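Travel Deals Editor (English), part-time, remote or in our Pornau office

Kumbridge is a small website about cheap travel by train, ferry and night bus. We look for low fares, we check that they are real, and we write short posts so that our readers can book them before they are gone. We do not sell tickets and we do not take bookings. The reader goes to the ferry company or the railway and pays there.

At this moment the English page is written by Niamh Geraghty and Casimiro Moya. Casimiro moves to our Spanish page in August, and therefore we are searching for a new colleague who will take over his part of the work.

What you will do

You will search for fares every working morning, mostly between 7 a.m. and 11 a.m. Central European time. The early start is necessary. Many companies load their new prices in the night, and the best ones are often sold out at lunch. When you find a good fare, you make a test booking until the payment page, you write down for which dates the price is valid, and you prepare a post of 100 to 150 words. Niamh reads it and it goes online.

A normal post contains the route, the lowest price with all fees, the travel period, what luggage is permitted, and how to change the ticket if this is possible. If there is a fee for a cabin or a seat reservation, we say it in the first two sentences. We had complaints from readers about this in the past and they were right.

Besides the daily posts you will write one longer guide each month. Recent guides were about crossing the Irish Sea as a foot passenger, traveling with a bicycle on regional trains, and how to spend six hours in a port town when the ferry leaves at night. You can propose your own subjects. We like it when the author made the trip, and we pay the tickets for 2 research trips per year, second class, with simple accommodation.

You will also answer comments under your posts. Please know that some readers write in a hurry and are not polite. We answer them politely anyway.

Who we are looking for

You write clear English with American spelling. It does not have to be your first language. It is not the first language for most of us, as you can probably notice from this text. More important is that you can explain a complicated fare in a simple way, and that you check a number again before you publish it.

You should have traveled by yourself on trains or ferries in several countries, with the cheap ticket and not the comfortable one. You know what is a split ticket, and you have no fear of a railway website that exists in one language only. Experience in a newsroom, a travel agency or a blog is welcome, but it is not a condition. A reading knowledge of German, French, Italian or Polish would help us a lot.

We need somebody who can work alone in the morning. Nobody will call you at seven to see if you are sitting at the desk. On the other side, when you are sick or late, please send a message to the group, so that one of us can do the search.

We cannot take persons who at the same time write for a ticket seller or who receive a commission from one. Please tell us about such contracts in your application, also if they are finished.

Hours and payment

The position is for 20 hours per week, Monday to Friday. The contract is for 12 months and it can be extended. You can be employed or you can invoice us as a freelancer, depending on where you live. Úna Lynch from our administration will explain to you both ways before you decide. The hourly rate is the same as for the editors who are already here, and we send it to each candidate with the first answer, before any interview. For freelancers we add the amount for health insurance.

We pay 50 euros per month for your internet and telephone. A laptop is provided. Vacation is five weeks, and you must take it, at least two weeks of them together.
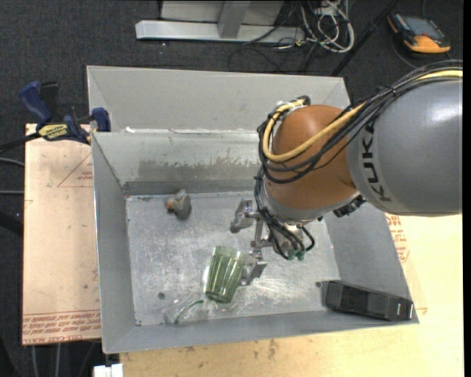
The team meets by video on Thursday at 2 p.m. for one hour. In this meeting we look at which posts were read and which were not, and we divide the guides for the next month. Two times per year everybody comes to Pornau for three days. We pay the trip and the hotel. You choose the route, but you will understand that you will be asked what the ticket has cost.

If you prefer to work in the office, there is a free desk for you. The office is above the Clukon print shop, on the second floor, without an elevator. The regional train stops seven minutes away on foot. Bicycles can stay in the yard.

How to apply

Please send us by e-mail:

- a short letter, maximum one page, in which you tell us about one journey that was cheaper than it should be, and how you found it
- your CV, without photo and without date of birth
- one sample post of 100 to 150 words about a fare that can be booked on the day when you write it. Add the link and the time when you checked it.

We do not need certificates or references at this stage. Please write the sample yourself and do not use a text generator. We read all samples without the name of the author.

Siobhán Heffernan collects the applications and will confirm that yours has arrived. If you did not receive a confirmation after three working days, please look in your spam folder and then write again. Candidates of the second round do a paid trial morning together with Niamh, from home, and after it a conversation of 45 minutes with Niamh and Diarmuid Brennan, who is responsible for the English and Irish pages. Everybody receives an answer, also when it is a negative one.

The start is in August, if possible in the first half, so that Casimiro can still show you the work. A later start can be discussed.

Questions about the tasks go to Niamh, questions about the contract to Úna. Both can be reached through the contact form, subject "Deals Editor". By telephone we are available in the afternoon only, because in the morning we are searching for fares.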